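Trarnholm cell, green table: cable boxing, protective stop
11th June

Stopped the run at cycle 1934 of a planned 4000. The arm went into a protective stop on the way up from a box. No damage to the arm, no one inside the tape. Writing it down now because the log rolls over after 1000 lines and I only saved the last part.

Setup
Two open cartons, same program as before (Ledesma build), gripper pads not changed. Lid flaps left standing at the back. The path file still has the box heights from October.

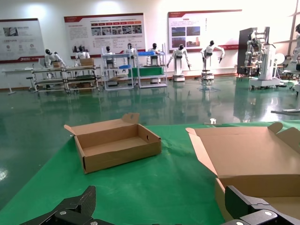
What happened
Gripper closed on the coil, lifted, and one loop stayed hooked on a flap. The wrist force went past the limit and the controller stopped with the fingers shut. Released the brake by hand and fed the cable back down. It took 12 minutes to get a clean restart because the door switch had to be reset twice.

The log has no warning before the stop. Force climbs over four samples and that's it. The slip check never fired, so as far as the program knew it had a good grasp.
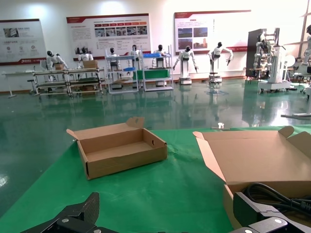 Coiled cable in the large box, small box empty.

Checked after
- Finger screws: tight, both sides.
- Force zero: off a little, redone.
- Lift height: too low to clear a standing flap with a loop hanging. I think this is the real cause.
- Table cloth: wrinkled. Box position can shift when the cloth pulls, so check the clamps before each run.

Tried the three-box layout with the power cable. The plug end worries me more than the loops, it could catch in a hand hole. 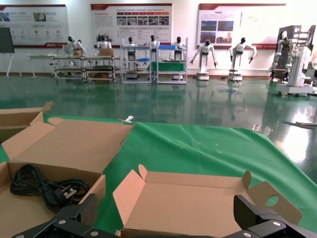
Power cable with plug, three-box layout.

To do
Raise the lift height in the path file. Add a slow first section to the lift and stop on a lower force there. Keep the speed at half until both are in. Don't clear a stop from the pendant with the fingers closed on a cable, open them first. Ask whether the Raren controller can keep a longer log.

Last updated: 11 lines changed, restart note added

Recent entries
Force zero drift after warm-up
Door switch reset, second time
Event log export from the Raren controller
Gripper pad wear check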